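4.2 Where the shopping goes

Households in Fernitz were asked to keep a food diary through May and to write down everything they threw out. Of the 276 that agreed, most kept it up for 22 days or more, a level of devotion we had not budgeted for. The diaries show that people plan meals well and then eat something else. Lemons were the clearest case - bought for one recipe, used by the half, and found again later in a state the diarists described with some relish.

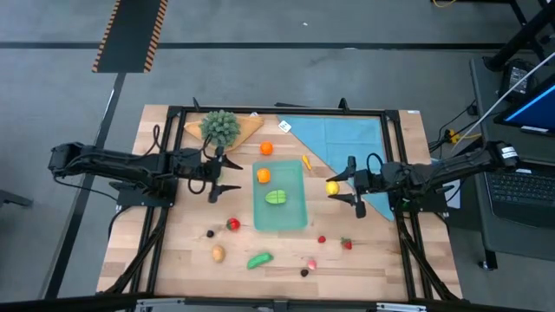

One diarist wrote in the margin that the other half of a lemon is not waste until you admit it is, and that she was not ready to admit it. We coded this entry as "undecided."

Bins were the second theme. Diarists who moved produce out of the bag and into a storage bin reported feeling organized, and the feeling lasted longer than some of the produce. Figure 3 shows toy produce and a translucent bin of the frosted kind, through which shapes and colors come across better than names.

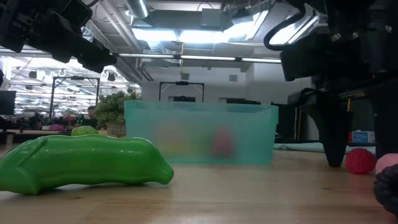

Figure 3. Toy pea pod and storage bin.

Did a bin reduce what was thrown out? Only in homes where someone looked inside it before shopping.

Leafy heads did worst of all. They are large, they are cheap, and they make the buyer feel virtuous at the register, after which their work is largely done. Around 100 diaries mention a cabbage or lettuce bought with good intentions and no recipe.
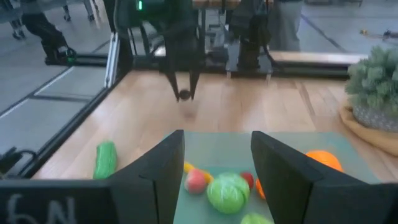
Komance residents, asked the same questions in our pilot, replied that cabbage keeps for weeks and that Fernitz was simply not trying. The pilot had 14 households, all of them firm on this point. We return to the matter in Section 5.

Print this section | E-mail this section

Reader comments (3)

Gromen: My mother kept half lemons in a teacup. Was that coded as storage or as waste?

Michalski: Soup. The answer to 4.2 is soup.

unsigned: Would like to see the May diaries set against a winter month. Nobody buys lettuce on purpose in winter.

Related items
Diary fatigue in household surveys
Shopping lists and what they leave out
Komance pilot: notes on method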